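Home | Laundry & Fabric Care | Tables & Surfaces | My Tickets | Search
1,324 views 8 shares

Ticket: Purple knit leaving gray marks on light wood table
Product: Pudus folding table, light wood finish
Status: Open, waiting on customer

Reported problem

Customer folds and sorts knitwear on the table. After a Sunday session with a purple ribbed knit there was a faint gray smudge near the middle of the top. A dry cloth did not shift it. Customer asks whether dye is coming off the knit and whether the top needs sanding.
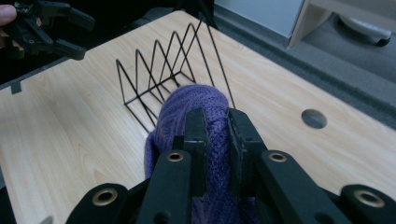
Annag Carnegie
Surface Care Support, Coden

I went through the history first. The knit has been washed several times, always cold, always with darks. The customer had not used any polish or spray on the table. Nothing was spilled that they remember.

Dye transfer was my first thought, but the color is wrong for it. The fabric is a muted violet and I would expect a pink or purple tint on wood this pale. I asked for a rub test anyway: damp white cotton pressed on an inside seam of the knit for 5 minutes. Customer reports the cotton stayed white. I have taken dye off the list for now.

Next I asked what else gets used on the table. Answer: paper patterns, a soft pencil, and a Jemal steel ruler that slides around a lot. Either the pencil or the ruler could leave gray on a light top.
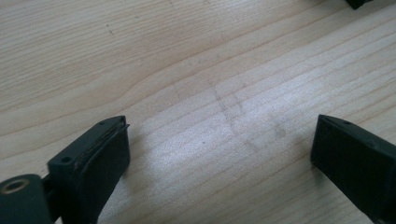
The mark is pale and made up of a few short strokes, one more or less upright with a shorter one across it, and a small cloudy patch off to the right. Strokes like that point to pencil more than to a rubbed-off dye – though I can't rule out plain dirt.

Steps given to customer

1. White vinyl eraser, light pressure, along the grain. Brush off the crumbs.
2. If a shadow remains, one drop of dish soap in a cup of warm water, cloth wrung out hard, wipe and dry right away.
3. Do not sand. Do not use a melamine sponge, it will dull the sheen and leave a patch worse than the smudge.
4. Keep the knit off the table until the top is fully dry.

Update, 8:00 a.m.

Customer tried step 1. Most of the upright stroke lifted and the cloudy patch did not change. They asked if Ruvent wood cleaner would be OK. I said to hold off and do step 2 first – mixing products makes it hard to tell what worked.

Waiting to hear back on step 2. If the patch is still there I will ask for a test with the ruler on scrap paper.

Was this helpful? Yes No
5 comments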